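Protokoll der Küchenrunde, Haus Vandholm, Mai
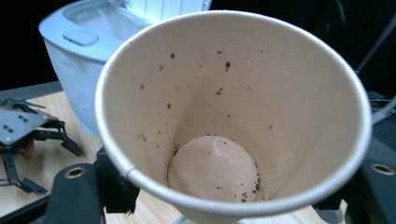
Pappbecher mit Kaffeesatz an Wand und Boden

Beginn: 16.30 Uhr, Teeküche im Erdgeschoss
Anwesend: 6 Personen, 2 entschuldigt

TOP 1 Protokoll der letzten Runde
Wird genehmigt. Eine Nachfrage, ob die dort beschlossene Spülliste je ausgehängt wurde. Antwort: ja, sie hing bis zum nächsten Fensterputzen.

TOP 2 Kaffeesatz in den Bechern
Der Bürodienst hatte vorgeschlagen, auf die neue Kaffeesorte von Pavine umzustellen, weil sie gröber gemahlen sei und weniger Satz durchlasse. Die Runde bleibt zurückhaltend. Am Becher sieht man dunkle Krümel vor allem unten am Rand des Bodens, dazu einen hellen Streifen auf dem Boden selbst. Ob das am Mahlgrad liegt, am Filter oder am Einschenken des letzten Rests aus der Kanne, lässt sich daraus nicht ablesen. Der Prospekt von Pavine verspricht »satzfreien Genuss« - das stand auf dem Prospekt der jetzigen Sorte auch.
Eine Stimme für sofortigen Wechsel, die übrigen wollen erst eine Probepackung. Es wird gefragt, wer die Probe beurteilt und wonach. Darauf gibt es keine überzeugende Antwort. Vorläufig: Wer Satz im Becher hat, trägt es auf dem Zettel neben der Maschine ein.

TOP 3 Pappbecher oder Tassen
Das Angebot von Lornska über Mehrwegtassen liegt vor (Angebotsnummer 3187). Der Stückpreis ist in Ordnung, die Berechnung der Ersparnis weniger. Sie setzt voraus, dass keine Tasse verschwindet und alle nach Gebrauch gespült werden. Beides widerspricht den Erfahrungen im Haus. Auch die Angabe, ein Pappbecher werde im Schnitt nur einmal benutzt, wird angezweifelt; mehrere Anwesende füllen ihren nach.
Beschluss: keine Bestellung in dieser Runde. Lornska soll die Berechnung mit einem realistischen Schwund neu vorlegen. 5 Stimmen dafür, eine Enthaltung.

TOP 4 Entsorgung
Becher mit Satz landen weiterhin im Altpapier. Der Entsorger Aquino hat darauf schriftlich hingewiesen. Vorschlag: ein weiteres Schild. Es hängen dort bereits zwei - die Wirkung ist bekannt. Stattdessen wird der Restmüllbehälter direkt neben die Maschine gestellt. Satz bitte nicht in den Ausguss.

TOP 5 Verschiedenes
Der Schlüssel zum Vorratsschrank fehlt noch. Der Schrank steht daher offen, bisher ohne Beschwerden.

Ende: 17.15 Uhr
Nächste Runde nach Eingang der neuen Berechnung von Lornska.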